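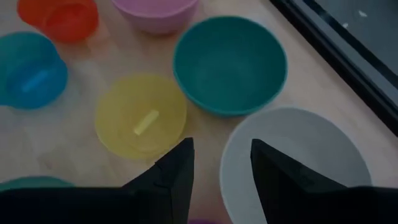

Home | News | Seasons | Auditions | Archive

Makirport Chamber Opera names cast for October run

By Ayuba Annan
October

Makirport Chamber Opera has confirmed the principal cast for its staging of Grotach, a one-act opera for five voices and a reduced orchestra of 15 players. The run opens at the Stirkevberg Hall late in the month.

Bass-baritone Tetteh Baidoo takes the title role. Mezzo-soprano Abena Asamoah, last heard with the company in a concert program of early cantatas, sings the Widow. Tenor Edem Akolgo makes his company debut as the Clerk. The two remaining parts go to members of the studio ensemble and will be announced after final auditions.

Kwame Abubakari conducts from a new performing edition. The score calls for single winds, two horns, harpsichord and strings, with the second violins divided in the closing ensemble. Abubakari has restored 41 bars that were cut from the trial duet in the previous edition and moved the Widow's aria back to its original key, a whole tone higher. Running time is put at 75 minutes with no intermission.

The libretto is set in 1663 and will be sung in English, with surtitles on both sides of the stage. The orchestra will play at modern pitch — an earlier plan to tune lower was dropped when the harpsichord was changed.

Single tickets go on sale at noon through the hall box office. Subscribers may exchange seats until 5 p.m. on the day before each performance.

Shares: 41 | Comments: 0

Previous | Next | Back to News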